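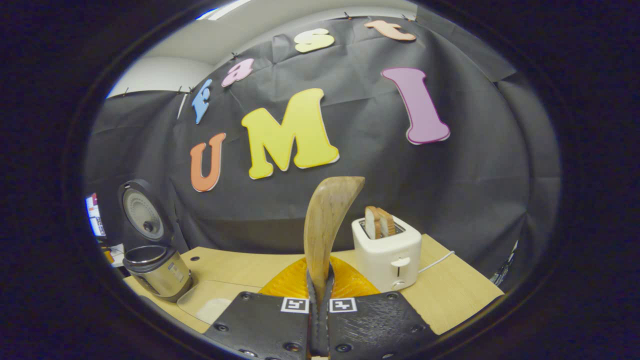
¿Qué indica el código 178 durante un agarre?
Indica que el controlador ha perdido la referencia de apertura de los dedos y ha bloqueado el accionamiento.

Rearme tras el código 178

1. Retire el utensilio sujetándolo por el mango. No fuerce los dedos.
2. Corte la alimentación y espere 20 segundos.
3. Limpie los marcadores de ambos dedos con un paño seco.
4. Conecte de nuevo y ejecute la puesta a cero sin carga.

PRECAUCIÓN: mantenga las manos fuera de la zona de cierre — el accionamiento puede moverse al rearmar.

Nota: si el código reaparece antes de 10 ciclos, retire la unidad del servicio y avise a Skotero.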